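Does It Really Stop Being Sticky? The Truth About Tabletops and Germs

20 May 2019 | By the Stumine Kids desk

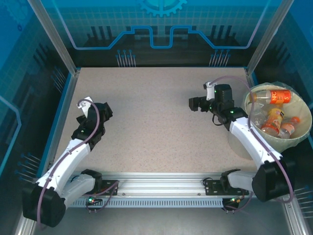
A beige, speckled work surface.

You may have heard of the "five-second rule." Drop a cracker, grab it before you count to 5, and it's safe to eat. Is it? We have doubts.

Germs don't own a clock. They are tiny living things, far too small to see, and most can't walk or jump. They get moved by whatever touches them. If a cracker lands on germs, some can stick to it right away. Waiting longer may let more climb aboard, but picking it up fast doesn't make the number zero.

What matters more? Wetness, for one. A slice of watermelon picks up more germs than a dry cracker, and the kind of surface counts too. Carpet often passes on fewer than smooth tile, which surprises a lot of grown-ups.

Now for another claim: "It looks clean, so it is clean." Be careful with that one. A shiny counter can still have germs on it. And a speckled one is good at hiding crumbs – look at it from the side.

Some sprays say they kill nearly all germs. Ask: which germs? How long must the spray sit there? Get an adult to read the label with you. Soap and water still do a lot of the work.

Try asking two people at home what they believe about dropped food. Then ask them how they know.

Last updated: July

Contact Stumine Kids | Copyright Stumine | Back to top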